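Having people back to the house after the funeral - kitchen notes

Updated November 2025. Wrote the first version in February after my aunt's service, have done two more since for people on our street. Quick and out of order, sorry.

Headcount first. Ask the funeral home how many programs they printed. Morikawa in Gitdale told us straight off over the phone. Plan food for half of that unless the church is right around the corner, then two thirds.

Coffee. More than you think. Borrow an urn, church basement or the library. Start it before you leave for the service if somebody is staying behind at the house. If everyone's going, fill the urn and basket the night before and just plug it in when you walk back in. Big urns are slow. Put out water and something cold in the meantime, people come in from the cemetary thirsty.

Somebody SHOULD stay at the house, by the way. A neighbor, not family. Obituary gives the time of the service, so anyone who reads it knows when the place is empty. Lights on, car in the drive.

Clear the counters the night before. Everything. Toaster, mail, knife block, the pill bottles especially. Laundry basket, dump it all in, basket goes in a bedroom closet. Leave one long stretch of counter for dishes people bring and do not let anybody set a purse on it.

Casserole dishes. They will come. Masking tape on the bottom, last name and phone, do it at the door while the person is still standing there. Not later. I have a Pyrex from last winter that I will never in my life find the owner of.

Keep a notebook by the door too. Who brought what. Same notebook for flowers, cards, anybody who phoned. Thank you notes come straight out of it. 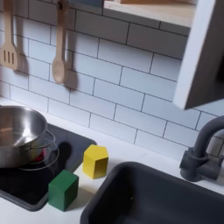
Ayten Kahraman: We did the notebook for my father and I would add one thing, put a second person in charge of it. My sister had it and kept getting hugged and put it down somewhere, so half the food never got written down. Also write if the dish goes back or is a throwaway pan. We had 19 pans at the end and no idea.

Good one. Yes. Two people, pen tied to the notebook with string.

Food that works: ham, rolls, pasta salad, anything you can eat standing up with a fork. Cookies cut small. Skip soup unless it's snowing, and skip anything you have to carve. Deviled eggs go first every time. Label whatever has nuts in it. One plain thing for kids - buttered noodles, cheese sandwiches.

Ham math. Half pound a person bone-in is plenty if there's other food. Slice it the night before, back in the pan, splash of apple juice or broth, foil tight, low oven 300 until it's warm through. Don't leave it sitting out past two hours.

Fridge space. Biggest problem, always. Throw out the old condiments on day one. Then coolers on the back porch with ice, drinks only, so the fridge is free for the dairy and meat stuff. Ask next door for a shelf. They want to be asked.

Freeze what you can that same night. Family won't be hungry for a week and then they'll be starving. Single portions, flat in freezer bags, date and contents on the bag BEFORE you fill it, marker won't take on a cold wet bag.

Paper plates. Heavy ones. Nobody needs to be washing china at 9 at night. Real cups for coffee if you've got them, older folks like a real cup.

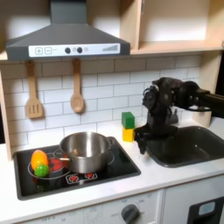
Trash - line every can with 3 or 4 bags at once, so when you pull one the next is already in there. Extra can by the back door. Recycling marked with a big sign or it'll be full of ham.

Bathroom. Two spare rolls where people can see them, tissues, hand towels changed out halfway thru. Check it once an hour.

Coats on the bed in the nearest bedroom. If it's the room of the person who died, pick a different room. Close that door and hang something on the knob. A scarf is fine.

Photos on the table: copies, never originals. Drugstore prints, the cheap ones. Coffee gets spilled. Lay down a white sheet first and ask people to write names on sticky notes if they recognize somebody. We got four cousins identified that way.

Candle wax on the tablecloth: ice cube, scrape with a spoon, then brown paper bag and a warm iron. Lily pollen on a shirt: don't rub and don't wet it, lift it off with tape. Snip the orange bits off the lilies as soon as they come. If there's a cat in the house lilies go home with someone else, all of them.

Vases. Funeral flowers come with foam. Top the water up daily, pull the dead ones as they go. Foam goes in the trash, not the compost.

When people start leaving, hand out food. Zip bags and foil already on the counter, or they'll say no thank you. Send the flowers too.

Last job of the night, run the dishwasher and set up the small coffee pot for the family for the morning. Mugs out next to it. Then go home.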